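Skurkton Issues Storage Guidance for Small Block Sets in Shared Playrooms

Pustasville, 23rd June
By Marina Zacharopoulos

Skurkton, a supplier of furnishings and storage for early learning rooms, has released a revised guidance sheet on the tabletop storage of small block sets. The sheet replaces the edition issued in December and applies to rooms where one table serves several groups during the day.

The main change concerns the container. The earlier edition specified a lidded box. The revised edition specifies an open woven basket with a flat base and sloping sides, placed at a slight angle on the left of the table. Blocks in plain solid colors are set out on the bare cloth to the right of the basket, with clear space between them, before each session begins. A plain off-white cloth is the recommended table covering, as darker blocks stand out against it.
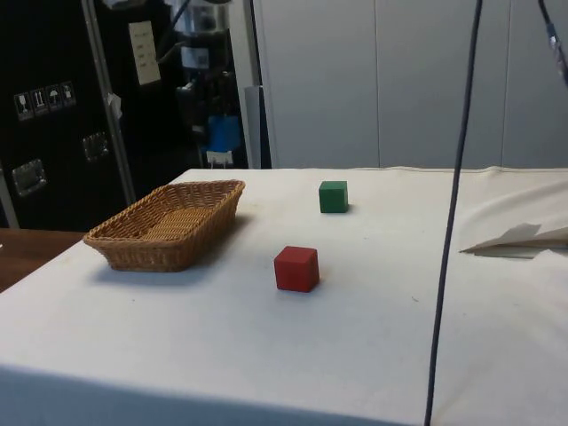

The angle of the basket matters more than its size, according to Kohei Hamada, and a tray set square to the table edge tends to get pushed back out of reach by the second group of the day. Rooms that already own a suitable basket do not need to buy a new one.

The sheet was prepared after a trial at 5 rooms in the Pustasville area over 18 weeks. Staff recorded set-up time, clear-up time and missing pieces at the end of each session. Rooms using the open basket reported shorter clear-up times than rooms using the lidded box. There was no difference in the number of missing pieces.

Three requirements carry over from the December edition. The cloth must hang over the front edge of the table. Loose paper and card should be kept to one side, clear of the blocks. The basket must be empty at the start of the session, so that pieces left over from another set are not mixed in. For color sorting, red, green and blue are the standard set. The red block is placed nearest the front and the green block farther back, and the blue block is brought in last, from above, so the other two are not disturbed.

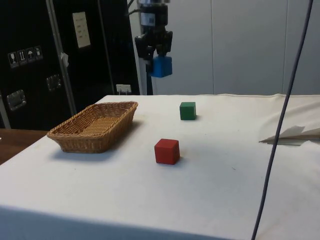

Availability

The guidance sheet is free to rooms holding a current Skurkton supply agreement. Printed copies are sold in packs of 5 through Gronwood and Teixeira. The matching basket is offered in 2 sizes, both with a braided rim. Existing orders for the lidded box will be filled as placed, and the box remains in the catalog for shelf storage.

Last updated: 23 minutes after first release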